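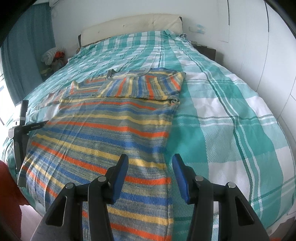
Have you ever pulled on a jumper on a freezing morning and felt toasty a minute later? I used to think wool was hot stuff, like a tiny heater. Nope! A jumper doesn't make any heat at all. You do.

## You are the heater

Your body burns the food you eat and keeps itself at about 37 degrees, day and night. When the air outside is colder than you, your heat wanders off into it. Heat always travels from the warmer thing to the colder thing (it's very stubborn about that).

So what does the jumper do? It traps air! Look closely at anything knitted and you'll see it's made of loops, with little gaps in between. Air sits in those gaps, and air that can't move around is really slow at passing heat along. Your warmth gets stuck close to your skin, and you feel cosy. 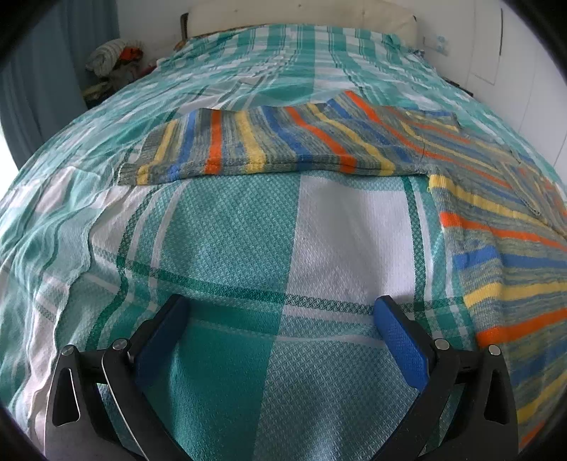 Danai Raptis wrote to ask why her jumper stops working when it's windy, and whether she'd bought a dud one. Good question, Danai, and no, your jumper's fine. Wind pushes through the loops and blows the warm air out, so your body has to start warming up a fresh lot. Pop a raincoat over the top and the wind can't get in.

## Try it yourself

You'll need 2 jars with lids, a woolly sock and a grown-up to do the pouring.

1. Fill both jars with warm tap water, the same amount in each.
2. Put the lids on and pull the sock over one jar.
3. Wait half an hour, then take the sock off and feel both jars.

Which one is warmer? Now try it with ice cubes in place of the water. Lots of kids guess that the sock will melt the ice faster, but have a go and see which jar still has the bigger cubes! The sock slows heat down whichever way it's going, in or out.

If you've got more socks, try a thin cotton one next to a thick fluffy one. I did mine on the kitchen bench one night in July and forgot to put the socks back in the drawer.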